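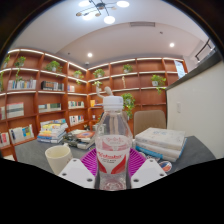
Clear plastic bottle, white ribbed screw cap, red and white label.

Cavalham Bottle Labels, roll of 200

I make cordial in my kitchen and sell it at the Curkgate market, so I've peeled a LOT of labels in my time! These are the ones I ended up stocking myself. They're see-through film with a matte back, they go on without bubbles if you start at the seam, and they come off again with warm water (yay).

Rolls of 1000 are back in April. Want your own artwork? Send it over and I'll have a proof with you in some 12 days. Orders ship flat in the Soomro mailer, and odd sizes are fine, just ask me first.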